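Spent part of November reading up on how Plallura wants to teach its home robot to vacuum. I have doubts. Thread.

The pitch: a person does the chore by hand, the robot learns from it. They say 1704 demonstrations so far, 100 of them on rugs and mats. Fine. A hundred of what, though? Same mat? Same hose?

A hose is a miserable thing to learn. It bends wherever it likes, and people fix that with the other hand without thinking. Now try it with a gripper.

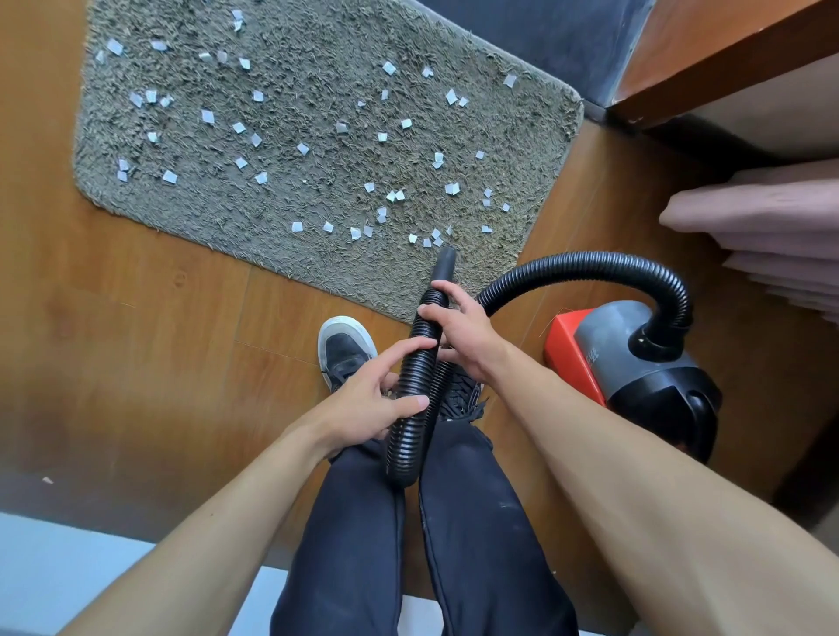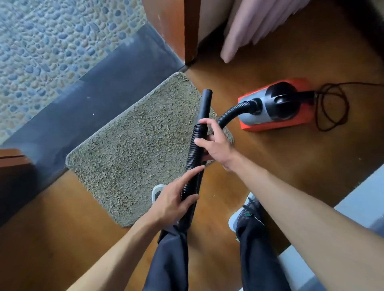

Canister vacuum, shaggy mat, both hands on the hose.

Look at how much the hands are doing. Two of them, set apart on the hose, and the thing still loops off to the side. I want to see which part of that a robot is supposed to copy.

Endau went the other way and drove the arms by remote control. Slower – painfully slower – but at least you know the arm can do the move, having just done it.

Mateos claims you can mix both kinds of data. Maybe. I read the write-up 2 times and still couldn't find a test on a mat it hadn't seen before.

If anyone has a link to a full run, no cuts, on a strange rug, send it. Until then I'm keeping my own vacuum.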